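Alby Good Practice: README and data card

Alby is a set of recorded cloth-handling episodes, and this file is the rulebook that goes with it. If you are going to record for Alby, label for Alby, or train on Alby, please read the whole thing once. It's shorter than it looks, and we've tried hard to keep it in plain words.

Version in this folder: 8
Maintained by: the Iter handling group
Episode format: Komgate
Task family: pick, lift, lay down, fold (soft items only)

## What is in the set

There are 85 episode folders. Of these, 49 are picks from a crumpled start, which is the part we're most excited about! Flat starts are easy to script and easy to score. A crumpled shirt has a different shape every time you drop it, so a policy has to look before it closes its fingers. Another 14 folders are failures we kept on purpose (see "Keep the bad ones"). The rest are lay-down and fold episodes.

Each folder has the wrist camera stream, joint positions, finger opening, a short text instruction and a file called notes.txt. Read notes.txt. Some of the best information in the whole set is in there, including who changed what on the bench and why.

## Rules for recording

1. Drop the item, don't arrange it. Hold it at shoulder height, let go, and leave it the way it lands. If it slides off the bench, drop it again and write "redrop" in the notes.

2. Start with the fingers open and the cloth in view of the wrist camera. At least one raised fold should be visible before the first closing command.

3. Pick by a fold or a gathered end. Pinching a single flat layer is a separate task with its own label, `flat_pinch`, and mixing the two has caused us more relabeling than anything else.

4. Keep hands out of the work area from the start tone to the stop tone. If you have to reach in, press stop first. An episode with a hand in it goes to quarantine, even when the pick was beautiful.

5. One item per episode unless the instruction says otherwise.

6. Don't polish the bench between episodes. Scuffs and specks stay. We want a policy that can tell a mark on the surface from an edge of fabric, and it can only learn that if the marks are in the data. Crumbs, pins and loose threads do get removed, as they can catch in the weave.

7. Wires stay clear of the arm's sweep. Check this with the arm powered down, by hand, through the full range. Do it again whenever somebody has opened the housing.

8. Worn fingers are fine, torn fingers are not. Small nicks go in the notes. If a piece is coming away, swap both fingers as a pair and start a new session.

## Naming colors

Use the plain color word a shopper would use: pink, gray, navy. We dropped the old paint-chart codes in version 5 and everybody got faster. Name the color from the lit side of a fold. The deep creases will always come out darker, and strong colors can also tint a dark finger nearby. Grigaitė's labeling notes (in `/docs`) have a lovely section on this, and I'd recommend them to anyone who is new to cloth.

If you can't tell a T-shirt from a rag when it's bunched up, write `cloth_unknown`. Please don't guess from the first few images and then leave it. You may fix the label later in the episode once the item opens out.

## Keep the bad ones

A missed grasp is useful. So is a slip, a double pick, or a lift that drags half the item along the bench. Mark the episode `fail`, give one line on what went wrong, and upload it with the others. What we can't use is a failure with no line. Episodes stopped by the emergency button go in `/stops` and get looked at by a second person before anybody records again on that bench.

## Sample from the wrist stream

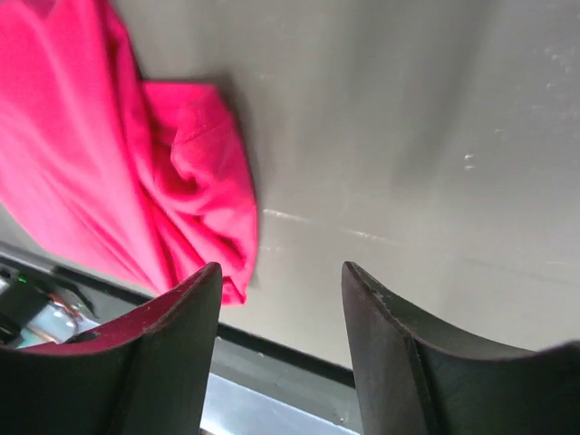
Iter bench room, 25/06/2025

Start check, rules 2 and 3. Pink item, crumpled, with the bunched end hanging just over the tip of the left finger and both fingers still apart. Colors read well on the gray surface, and the shadow along the cloth's right edge helps you judge that it stands up a little from the bench. Label used: `cloth_unknown`, color `pink`.

## Before you upload

- Instruction text matches the item and the color
- Start and stop tones both present
- notes.txt has at least one line
- Finger pair number filled in
- Redrops written down

Run `komgate check` on the folder and fix whatever it complains about. It is picky about empty fields, and I've come to love it for that.

## Known gaps

We have very few dark items, almost nothing with buttons, and no wet cloth at all. Evening light is thin too. If you have a bench and a pile of black socks, we would be thrilled to hear from you!

Related

Grigaitė labeling notes: color and crease
Komgate folder layout, short version
Alby changes since May
Iter bench safety sheet
Swapping a finger pair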